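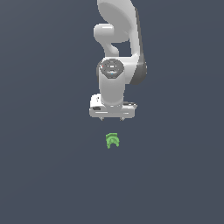 What is a psalm?

A psalm is a song or a prayer written to God. The Book of Psalms is a collection of them, and you will find it near the middle of most Bibles. Jews and Christians have both used the psalms for a very long time, in worship and at home.

Who wrote them?

Many of the psalms have the name of King David at the top. David looked after sheep when he was a boy, and later he became king of Israel. Other psalms carry other names, such as Asaph and the sons of Korah. Some have no name at all, and we don't know who wrote those.

Why are they called songs?

People sang them. The word "psalm" comes from a Greek word to do with plucking the strings of an instrument. Some psalms have a note at the start for the leader of the music, saying which instruments to use. We no longer have the tunes. Churches today sing the psalms to newer music, and some just read them aloud.

Do psalms rhyme?

Most English ones don't. They were first written in Hebrew, and Hebrew poems work in a different way. Often a line says something and the next line says nearly the same thing in other words. Look at the start of Psalm 24: "The earth is the Lord's, and the fulness thereof; the world, and they that dwell therein." The second half repeats the idea of the first half. When you read a psalm with somebody else, you can take one half of each verse and they can take the other.

Are all psalms happy?

No. Some are full of thanks, and Psalm 100 is a good one to start with. Others are sad or frightened or cross. Psalm 13 begins with the words "How long", and the writer feels that God has forgotten him. A sad psalm like this is called a lament. By the end of Psalm 13 the writer is singing again, but a few psalms stay sad all the way through. Psalm 88 is one of them.

Which psalm is the best known?

Probably Psalm 23, which begins "The Lord is my shepherd". It talks about green pastures and still waters. A shepherd in those days led the sheep to food and water and kept wild animals away. The psalm says that God looks after people in that way. It is short, only six verses, so it is a good one to learn by heart.

What does Selah mean?

You may see this word at the end of a verse. It is a Hebrew word and no one is sure what it means. It might have told the musicians to stop for a moment, or to play louder. You don't need to say it when you read aloud, though some people do.

Something to try

At the Drenitgate children's group we read one psalm each week in May and then wrote our own. You can do the same. Think of something you are thankful for, or something that worries you. Write one line about it. Then write a second line that says the same thing in different words. Carry on until you have 8 lines. It doesn't have to rhyme, and you don't have to show it to anyone.

Words to know

Lament: a sad song or prayer.
Verse: a small numbered part of a psalm.
Hebrew: the language the psalms were first written in.

Written by Parviz Jalali for the Drenitgate children's pages, September 11, 2020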